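The worst cook at Nerkier has never burned anything

The person who teaches robots to tidy kitchens at Nerkier does not, by her own account, have a tidy kitchen. "There's a pan in my sink that has been soaking since Sunday," she says, pulling a chair up to the desk where she spends most of her working day. "I'd like that on the record before you write that I'm some kind of expert."

She is one of the firm's teleoperators, and she asked to be left unnamed, partly because of the pan. Her job is to move a robot arm by remote control through one small chore after another, so that a piece of software can study her movements and attempt the same chore alone. The arm she drives lives in a simulated kitchen. So do the counters, the drawers and the stove. The coffee, she points out, is real, and is the weakest part of the operation.
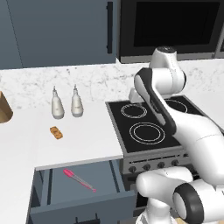

BRONICO, Tuesday

We meet at nine in the morning, which she says is when her wrists are at their best. The controller is a handheld grip on a jointed stand, built in-house and called the Katsaros by everyone who uses it. Turn your hand and the gripper turns. Squeeze and it closes. Press the pedal under the desk and the arm stops listening, so you can put your own arm back somewhere comfortable before carrying on.

"The pedal is the whole job," she says. "New people forget it. They keep reaching and reaching until they're half out of the chair, and the robot is doing exactly what they asked, which is to go through the stove."

The kitchen on her screen is cleaner than any kitchen has a right to be. Marble backsplash, white counter, slate-blue cabinets, a black cooktop you could check your teeth in. A drawer hangs open with something pink-handled lying in it. I ask what the pink thing is and she tilts her head.

"I've always called it the tongs," she says. "A colleague calls it the brush. We've agreed not to discuss it."

A chore, properly recorded, is called a demonstration. She starts the recording, does the thing, ends the recording, and the kitchen resets itself with the objects somewhere slightly different. Then she does it again. Her target for a full day is 29 demonstrations she would be willing to sign, and on a bad day she gets 21. The rejects go in a folder whose name I'm not allowed to print.

What makes a bad one? I had expected her to talk about dropping things. She doesn't mind dropping things, as long as she picks them up again in a sensible way.

"Dithering," she says. "If I hover over a drawer handle wondering what's for lunch, the robot learns to hover. It doesn't know about lunch. It thinks hovering is step one of opening a drawer."

She has proof of this. An early model, trained mostly on her own recordings, picked up a small dip of the gripper just before every grasp – a sort of curtsy. It took the team a while to work out where it came from, and then somebody watched her pick up a stapler.

"I do it with everything," she says. "Cups, doorknobs. I never knew. You go your whole life, and then a robot does an impression of you."

She offers me a turn, and I accept with the confidence of someone who has opened many drawers. The arm moves the moment my hand does, which is alarming. Moving left and right is easy enough. Moving toward and away is another matter, because the screen is flat and my sense of how far off the cooktop is has to be put together from guesswork. I forget the pedal. I'm told this with great kindness.
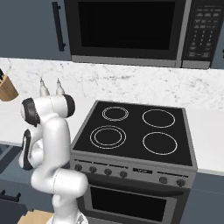 Words by the staff writer, Zellgate
Features and reluctant robot operator

With the fingers aimed at the ceiling, the arm looks as if it has a question. She says that's a fine pose to be in between attempts, since it's hard to knock anything over from there, and that plenty of beginners never leave it.

I do, eventually. My goal is a drawer handle, and I miss it 2 times before I catch it and pull, at an angle no carpenter would approve of. The recording is saved under a label that reads "visitor." I ask if it will be used for training. There's a pause.

"It'll be kept," she says.

The plan is to collect 2000 accepted demonstrations in this kitchen before anyone tries the trained model on a physical arm. Simulation is cheap, she says, and it forgives a lot. You can hit the microwave all morning and there's no paperwork. What it doesn't do well is resist you. A real drawer sticks. A real bottle is heavier when it's full, and your hand knows that before you do. With the Katsaros she feels nothing at all, so she has trained herself to watch for the tiny jump an object makes when the fingers close on it.

Before this she worked with a different setup, guiding a real arm by holding it at the wrist and walking it through the motion. She liked that better in some ways. You could feel when it was straining. On the other hand, your own elbow was in every camera view, and your back went by three o'clock.

"Like teaching a very stiff person to dance," she says. "This is more like teaching them by mail."

Does it bother her, training the thing that might do the chores instead of her? She looks at me as if I've asked whether she'd be bothered by a raise.

"I want it to come for my job at home," she says. "I want it to come for that pan."

She puts her foot on the pedal, shakes out her hand and starts the next recording. The gripper comes down toward the drawer handle and, just before it gets there, gives a little dip.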